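I've been meaning to write about the armchair since January, and it's now very much not January, so let's get on with it.

You may remember (if you've been reading a while) that I spent most of last winter sitting on a dining chair with a folded blanket on it and complaining about my back. My friend Mio finally told me she was bored of hearing about it and dragged me round the Ghauri showroom on a Thursday evening, half an hour before closing. I sat in everything. There was a huge wingback I loved, but it was 235 pounds more than I wanted to spend and I'd never have got it up the stairs. Then I found the brown velvet one in a corner with a reduced sticker on it, sat down, and that was me done for the night. Mio had to come and find me.

Velvet was a worry, I'll admit. Amândio next door has a velvet sofa and two cats, and I've seen what that looks like! But I've no cats, and a soft brush once a week seems to keep it respectable. Do it all in one direction or you get stripes.

The cushions are another matter. I am a grown adult and I have bought cushions with cartoon animals on them. The pink one has a little sheep on it and I won't hear a word said against it. I had a very tasteful plan involving mustard linen, and then I walked past the Pillell sale bin and the plan was over.
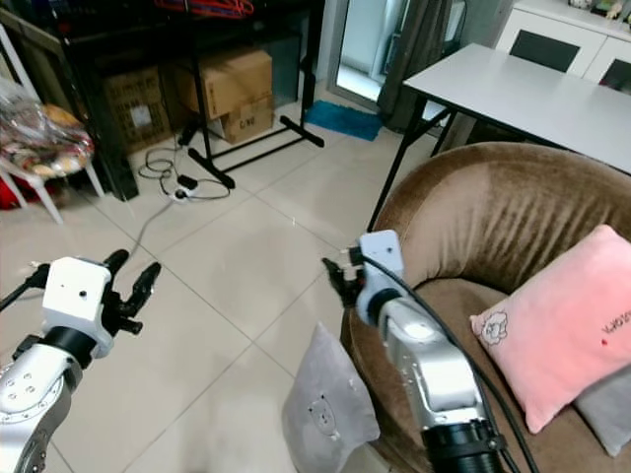 *Issue 23*

My trouble now is that it's a tub chair, so there's only so much room in it. With the pink one and a grey one behind me I'm perched on the front like I'm waiting for the dentist. So a cushion goes on the floor, leaning against the chair, and every evening I tell myself I'll find it a proper home. A basket would do it. I did look at a Stivitz one but it was the size of a small bath.

I like the chair where it is, though, with the folding table behind it. I can swivel round and dump my tea on the table without getting up (well, I twist, the chair doesn't swivel, and my back has opinions). The white tiles are cold first thing, so a rug is next on the list. Mio says cream. Mio doesn't drink as much tea as I do.

If anyone has washed a velvet cover at home and lived to tell the tale, please leave a comment. I've got as far as reading the label 5 times and putting it back.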